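Gerlach Street kitchen to keep its doors open through July

Neighbors who feared that the community kitchen on Gerlach Street would close for the summer can breathe a little easier. The kitchen, which has served a hot lunch in the old Drevell bakery building for the past 9 years, has found enough money to pay its rent and its gas bill through the end of July, and it hopes to stay open a good while longer than that.

The good news came out at a packed potluck supper, where the final total from the spring appeal was read aloud to a great deal of clapping (and, from the back of the room, at least one very loud whistle). The appeal brought in $2691, most of it in small bills and coins dropped into the jar by the front door, with the rest coming from a bake sale and a generous check from Hastumix, the paint store on the corner.

Nayara Godoy, who has run the kitchen since its second winter, said she had practiced a sad speech on the bus that evening and was very happy to fold it up and put it back in her purse. She thanked the people who had washed dishes, driven the van, peeled what must have been a mountain of potatoes, and told their friends and cousins and coworkers about the place. 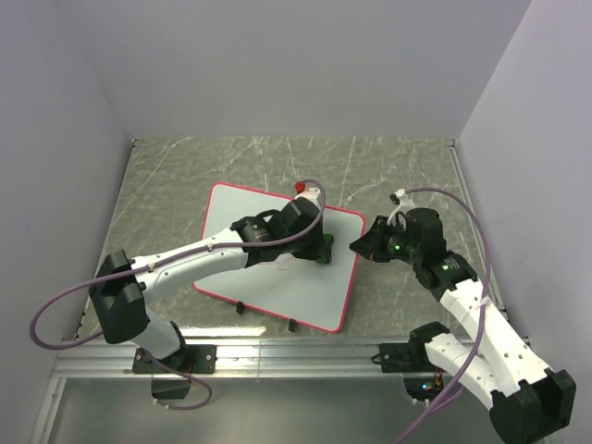
Plukotov wrote to us after the supper that the lunches are wonderful but that the hours still leave out anybody who works an early shift, and that a pot of soup kept warm until three would mean more to those folks than a bigger menu. Godoy said she had heard the same wish from several regulars and would love to grant it, though it would mean finding 2 more people willing to stay and clean up in the afternoon.

For now the schedule stays as it has been, with lunch served from 11:30 in the morning until one, and seconds for as long as the pots hold out. There is no charge and no form to fill out, and children are as welcome as ever. The dining room seats 30, so guests who come right at noon may have a short wait on the bench in the hallway, where there is usually coffee and somebody to talk to.

Part of the money will go toward fixing the back burner on the big stove, which has been lit with a long match and a good deal of patience for longer than anyone cares to remember. Godoy would also like a second refrigerator, used is fine, and asks anyone with one to spare to stop in before lunch.

The kitchen can always use rice, dried beans, onions and cooking oil as well, and donations may be left at the side door any morning after eight.

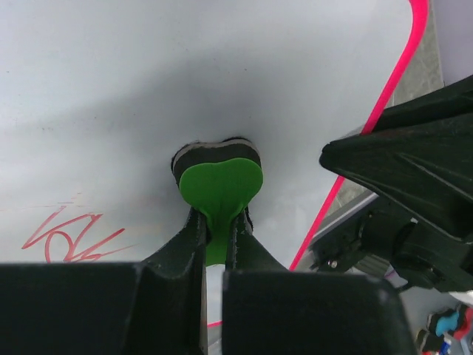 Red handwriting on a pale surface, with a pink-red line to the right.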